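Ornard Bench Cell
Demonstration unit and open day programme

Overview
Specification
What is shown
Booking
Accessories
Questions

The Ornard Bench Cell is a single-arm manipulation unit for tabletop work with household and light catering items. It is supplied as an arm, a two-finger gripper with a wrist camera, a controller and a work surface, and it is intended for teaching departments, test houses and product developers who need repeatable handling of ordinary objects on an ordinary table.

The cell can be seen running at the Planden showroom during the open day in March. Visits outside the open day are by arrangement. The programme below applies to both, except that the evening session is held on the open day only.

Specification

Part number: OBC-117
Configuration: one arm, one gripper, one wrist camera
Gripper: two fingers, matt black, bolted mounting blocks
Finger change: by hand tool, no recalibration of the arm
Camera position: wrist, looking down past the fingertips
Controller: Clirance, bench version, separate enclosure
Controller cable: 200 cm
Stop controls: one on the controller, one on a lead for the operator
Work surface: matt, plain, unmarked
Mounting: table clamp or floor pedestal
Supply: single phase, domestic socket
Software: Clirance task editor, release 19
Spare finger set: OBC-822

The camera is fixed to the wrist and moves with the gripper, so the fingertips stay in the same part of the image at all times. An operator watching the feed judges the gap between finger and object directly. There is no overhead camera in the standard kit. One can be added through the second video input on the controller, and the task editor will show both feeds side by side.

The work surface is supplied in a plain matt finish. Gloss and patterned tops are available to order, mainly for customers who want to test their own vision software against reflections or a busy background. Changing the top means releasing four catches at the underside and takes one person. The arm does not have to be removed, but it must be parked and the controller switched off.

What is shown

The demonstration is in three parts and is run by one operator. Visitors stand behind a marked line on the controller side of the table, where the task screen can be read. The operator's stop control is passed round before the first part begins, and anyone who wishes may try it with the arm moving at reduced speed.

Part one is pick and place with rigid items: cups, plates, small cartons. It is run twice, once from a stored path and once with the item positions changed by a visitor. The stored path fails on the second run where an item has been moved far enough, and the operator then switches to camera-guided placing. Both runs are done at normal working speed.

Part two is bread handling. The table carries a white toaster and a pale green plate, and the arm works between the two. Bread is a useful test item. It compresses under a light grip, it sheds crumbs onto the finger pads, and a toasted slice is stiffer and more brittle than a fresh one, so a grip force that suits one is wrong for the other. The task editor stores the two settings separately and the operator selects between them by naming the item. The toaster has a push-down lever at the front and a dial knob at one end, and the lever has to be approached from a direction that keeps the fingers clear of the power cord.
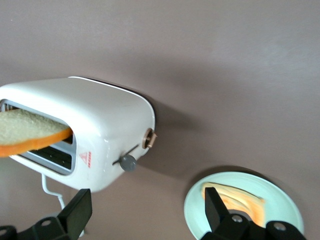
One visitor to the previous open day asked whether the cell could tell a browned slice from a plain one by itself, and wrote to us afterwards that the answer given on the floor had been too short. Colour alone would not do it, the letter went on, because the lighting in a college kitchen changes through the day and a wholemeal slice starts out darker than some toast.

The longer answer is as follows. The task editor includes a colour threshold, and under fixed lighting the threshold is adequate for sorting slices from the same loaf. It is not adequate across different breads. For mixed items the settings should be chosen by the operator or tied to the position of the item, so that anything lifted from the toaster is treated as toast and anything lifted from the bread stand is treated as fresh. The demonstration uses position. Customers who need recognition by appearance should connect their own model through the second video input.

Part three is a hand-guided session. A visitor holds the arm by the grip ring above the wrist and leads it through a movement, which the controller records and replays. Recordings can be trimmed on screen, and sections can be slowed separately. Visitors may take a copy of their recording on a memory stick, in the same file format that the task editor uses.

Limits of the demonstration

The cell on show is a standard production unit. The following are not included and will not be run on request:

Handling of liquids
Handling of knives or other edged tools
Two arms on one table
Items brought by visitors, unless agreed beforehand

Items agreed beforehand should reach Planden before the visit so that a grip setting can be prepared. Send the item itself where possible. Drawings and photographs are of limited use for soft goods.

The toaster remains plugged in through a switched socket on the controller side of the table. The operator holds the switch. Finger pads are rated for brief contact with warm food and are not rated for contact with heating elements, and no part of the programme places a finger inside a toaster slot. A slice is gripped by the portion that stands proud of the opening — if nothing stands proud, the task stops and asks for help.

Cleaning and wear

Crumbs are the main maintenance matter in part two. The pads pull off and can be washed in warm water with washing-up liquid, then left to dry before refitting. The mounting blocks should be wiped and not immersed. Check the bolts on both blocks whenever the pads are off. The camera window takes a dry lens cloth.

Pads are a wearing part and are sold in pairs. The spare finger set OBC-822 includes both fingers, both blocks, bolts and one pair of pads. Older cells with the round-nosed finger need the adaptor plate as well, which is listed separately under accessories.

Getting to the showroom

Planden has its own car park at the rear, entered from the service road. The showroom is on the ground floor with level access from the car park. The marked line in front of the table leaves enough width for a wheelchair, and the task screen can be lowered.

The open day starts at 10 am. Demonstrations begin on the hour, the last at 4 pm, with an evening session at 6 pm for teaching staff. Each demonstration lasts 40 minutes including the hand-guided part. Tea is available in the side room. Food and drink should be kept off the demonstration table.

Booking

Places are limited by the floor space behind the line. Book through the form on this page and give the size of the party, the preferred hour and any item you would like considered. Parties from schools and colleges should state the age of the students, as the hand-guided session has a lower limit of 14.

Customers in Spain and Portugal can see the same cell at the Toledo office by arrangement. The programme there is identical apart from part three, which is shown by the operator and is not open to visitors until the second grip ring has been fitted.

Accessories

Finger pads, pair
Spare finger set, OBC-822
Adaptor plate for round-nosed finger
Work surface, gloss
Work surface, patterned
Floor pedestal
Second video input lead
Extension for operator's stop control

Questions we are asked

The cell can be hired. The minimum term is one month, and the price includes delivery, setting up and collection.

A customer's own gripper can be fitted if it matches the bolt pattern on the wrist flange. The camera bracket may need moving. Grip settings stored for the Ornard fingers should be deleted first — they will load without a warning and the forces will be wrong.

Stored tasks from earlier releases of the task editor open in release 19. Tasks saved in release 19 do not open in earlier releases.

A printed copy of the specification is available at the showroom desk or by post on request.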